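**Sorting demos, progress report**
Sat 21 March

So Melati Rondonuwu and I are teaching a two-armed robot to put small parts into the right tray, and most of the work so far has been collecting demonstrations. We named the project Dokach (long story, my cousin's fault). Each demo is one full run that we drive by hand, and the model learns from the recordings afterward.

We have 102 demos saved. I threw out 10 of them this week after watching them back – in most of those I'd paused too long before closing the gripper, and Ieuan Meredith, our lab supervisor, warned us that the model will happily copy the pausing too! Melati is way smoother at driving than I am, so her runs are shorter and I'm a bit jealous.
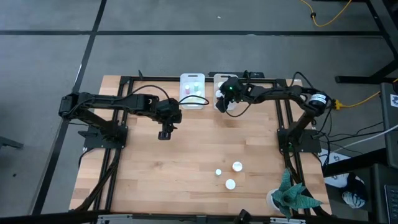
*Fig. 1. Right gripper down over one of the trays, left arm over the bare wood, three white pieces still out on the table.*

The part I underestimated was mixing up the starting layouts. At first I kept setting the pieces down in nearly the same spots (habit, I guess), and our first trained version, Ilham, just reached for those spots whatever we did. Now we draw a layout card before every run and follow it even when it's annoying. We have 6 cards and I want to make more.

Trays are the other headache. Clear plastic is hard for me to judge on the screen, so I still bump the rims now and then. We keep the bumps where I recover cleanly and drop the rest.

Next up: over 4 hours of driving are booked for the coming week, then we retrain and test on layouts that neither of us has used. Melati wants to call the new version Staketdale. I haven't agreed to that yet.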